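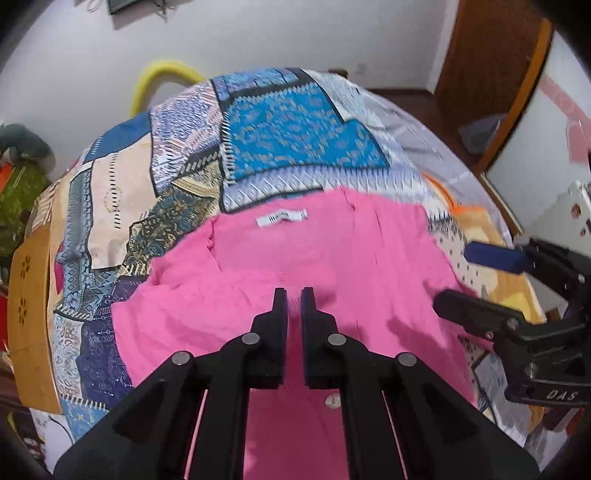 Camisa rosa em cima da cama, antes de dobrar

Comunidade > Casa e roupa > Lavar, passar e guardar > Dobrar

Tempo de leitura: 6 minutos

Imprimir | Enviar por e-mail

Como dobrar camisas de tecido mole em cima da cama sem ficarem tortas?

Songül Baysal

Boa tarde a todos. Mudei-me em abril para um apartamento em que não cabe uma mesa grande. A mesa da cozinha é redonda e tem sempre coisas em cima, por isso dobro a roupa toda em cima da cama. Com toalhas, calças e camisolas não tenho problemas. Com camisas e blusas tenho.

A cor-de-rosa da fotografia é um bom exemplo. Estendo-a o melhor que posso, passo a mão, e fica sempre com pregas moles no meio. Quando viro o primeiro lado para dentro, o outro vem atrás. Depois dobro a parte de baixo para cima e, quando pego no conjunto para o levar à gaveta, a manga de trás já saiu do sítio. No dia seguinte visto-a e tem um vinco em diagonal na frente, que se vê mais do que se não a tivesse dobrado.

Algumas informações que talvez ajudem:

- A cama tem uma colcha de retalhos, com muitos desenhos diferentes. Não a quero tirar todas as vezes que dobro roupa.
- A gaveta onde guardo as camisas tem 50 cm de largura por dentro. É da cómoda Ollberg, a mais baixa. Cabem duas pilhas lado a lado, mas só se as camisas ficarem todas com a mesma largura, e as minhas não ficam.
- Tenho poucas cruzetas e o varão do roupeiro está cheio de casacos. Pendurar tudo não é opção.
- Não passo a ferro as camisas de andar por casa. As de ir trabalhar passo, mas gostava de não ter de as passar segunda vez ao tirá-las da gaveta.

As minhas dúvidas são estas. Primeiro, a camisa deve ficar com os botões para cima ou para baixo quando se começa? A minha mãe fazia de uma maneira e a minha sogra faz de outra. Segundo, é preciso abotoar tudo? São 11 botões numa das blusas e, se tiver de os apertar um a um sempre que guardo a roupa, desisto. Terceiro, vale a pena comprar uma daquelas tábuas de dobrar? Vi uma da Kundix à venda, mas não conheço ninguém que a tenha.

Agradeço respostas de quem também dobre em cima da cama. Já vi muitos vídeos e são todos feitos numa mesa branca enorme.

Lilian Makokha

Olá, Songül. Trabalhei vários anos numa lavandaria de bairro, a Muriithi, e lá dobrávamos camisas em balcão. Em casa faço em cima da cama, como tu, e tive de mudar algumas coisas. Vou por ordem.

O colchão cede. Quando carregas com a mão para alisar, o tecido afunda e enruga à volta. Num balcão alisa-se empurrando, na cama alisa-se puxando. Pega nas duas costuras dos ombros, uma em cada mão, e puxa para fora, sem força. Depois faz o mesmo com a bainha, nos dois lados. Por fim puxa ao comprido, do colarinho para a bainha. Só então passas a mão, muito leve, do centro para fora.

Sobre a colcha: não precisas de a tirar. As colchas de retalhos costumam ter costuras e altos, e com um tecido fino isso nota-se debaixo da mão. Põe por cima uma toalha de banho lisa ou uma fronha grande, bem esticada. Uma cor lisa tem outra vantagem: vês melhor onde acaba a camisa. Por cima de muitos desenhos é fácil dobrar a aba com dois dedos de desvio e só dar por isso no fim.

Se quiseres uma superfície rija, usa um pedaço de cartão grosso debaixo da toalha. O meu veio da embalagem de uma estante e está guardado atrás da porta.

Botões para cima ou para baixo: começa com eles para baixo, com as costas da camisa viradas para ti. Todas as dobras são feitas para as costas e, quando viras a camisa no fim, a frente está limpa. Se começares com os botões para cima, ficas com as mangas na frente e os vincos aparecem todos onde se veem.

Quanto a abotoar, não é preciso apertar tudo. Aperta o de cima, ou o segundo se o colarinho for apertado, depois um a meio e o último. Na blusa dos 11 eu apertava o primeiro, mais ou menos um sim e dois não, e o último. Se o tecido escorregar muito, aperta mais um na zona do peito, que é onde a frente costuma abrir.

A dobra propriamente dita:

1. Camisa de costas para cima, colarinho virado para o lado oposto ao teu, bainha perto de ti. Puxa como expliquei.
2. Dobra o lado direito para dentro, numa linha que vai do meio do ombro até à bainha. A linha tem de ser direita, mesmo que a camisa tenha corte cintado.
3. Leva a manga para baixo, paralela à dobra que acabaste de fazer. Não a cruzes nas costas. É a manga cruzada que faz o tal vinco em diagonal.
4. Segura este lado com o antebraço enquanto dobras o outro. Se não te der jeito, pousa em cima um livro fino. Assim já não vem atrás.
5. Dobra o lado esquerdo e a manga esquerda da mesma forma. Tens agora uma tira comprida.
6. Dobra a bainha para cima, um palmo. Depois dobra outra vez até chegares logo abaixo do colarinho.
7. Vira tudo. Para virar e transportar, mete uma mão por baixo e outra por cima, como quem vira uma omeleta.

Para a largura, corta um retângulo de cartão com 22 cm e encosta-o ao colarinho, centrado, antes do passo 2. Dobras os lados à volta dele e tiras o cartão no fim. Com 50 cm de gaveta ficam duas pilhas e sobra espaço para meteres os dedos. Todas as camisas saem iguais, as tuas e as dos outros lá de casa.

Um último ponto. As camisas devem estar completamente secas, e as passadas a ferro devem arrefecer antes de se dobrarem. Eu deixo-as penduradas na maçaneta da porta enquanto passo a seguinte. Se as dobrares quentes, o vinco fixa e só sai com ferro outra vez.

Quanto à tábua, não conheço a da Kundix. O cartão serve-me.

Reece Bloxham

Eu enrolo. Aprendi a fazer malas assim e passei a guardar tudo assim. Abotoa-se em cima e em baixo, dobram-se as mangas para trás e enrola-se da bainha para o colarinho. Ocupa menos lugar e não há vincos fortes, só umas rugas leves que desaparecem no corpo.

Não sei se funciona para camisas de trabalho. As minhas são quase todas de ganga.

Esther Mwakyusa

Concordo com quase tudo o que a Lilian escreveu. Acrescento o que aprendi com a tábua, uma vez que foi perguntado.

Tive uma tábua de dobrar durante dois invernos (não era Kundix, era uma da Ostosmont, de plástico). Em t-shirts funciona bem e é rápida. Em camisas de tecido mole funcionou mal. Quando se levanta a aba, o tecido escorrega pelo plástico e a manga cai para o lado. Acabava por segurar com uma mão e levantar com a outra, e aí já não poupava tempo nenhum. Além disso, em cima de um colchão a tábua balança. Dei-a à minha sobrinha, que dobra no chão e está satisfeita.

O que me ajudou mais foi tratar do problema antes da dobra:

- Sacudir a camisa duas vezes, com força, segura pelos ombros, logo que sai da máquina.
- Secar na cruzeta, mesmo que depois vá para a gaveta. Duas cruzetas chegam se se lavar pouca roupa de cada vez.
- Dobrar no próprio dia. Camisa que passa a noite no monte da roupa lavada fica marcada, e depois não há técnica que a salve sem ferro.

Na gaveta, não ponho mais de cinco em cada pilha. As de baixo sofrem com o peso, sobretudo no colarinho. Alterno também o sentido, um colarinho para a frente, o seguinte para trás, e a pilha fica direita em vez de subir só de um lado.

Discordo da Lilian numa coisa. Ela dobra a bainha duas vezes. Em blusas curtas isso põe um vinco mesmo na barriga. Nas curtas faço uma dobra só, a meio, e ficam um pouco mais compridas na gaveta. Convém medir a profundidade antes.

A etiqueta do colarinho serve-me de guia para o meio. Com a camisa de botões para baixo dobro um pouco o colarinho, procuro a etiqueta e acerto os dois lados por ela. Isto só resulta se a etiqueta estiver cosida ao centro, o que nem sempre acontece.

Songül Baysal

Obrigada pelas respostas. Fiz o cartão com os 22 cm, pus uma toalha lisa por cima da colcha e dobrei seis camisas. O lado direito já não foge. As mangas ao comprido resolveram o vinco em diagonal, eu cruzava-as sempre.

A blusa dos botões continua a abrir no peito, mesmo com um a mais apertado. Vou experimentar a dobra única da Esther. A gaveta tem profundidade para isso, medi hoje de manhã.

A ganga enrolada fica para as férias.

Lilian Makokha

Se continuar a abrir, mete uma folha de papel de seda entre a frente e as costas antes de virares. Fazíamos isso na lavandaria com as blusas de cetim. A mesma folha dá para muitas vezes, desde que não se amachuque.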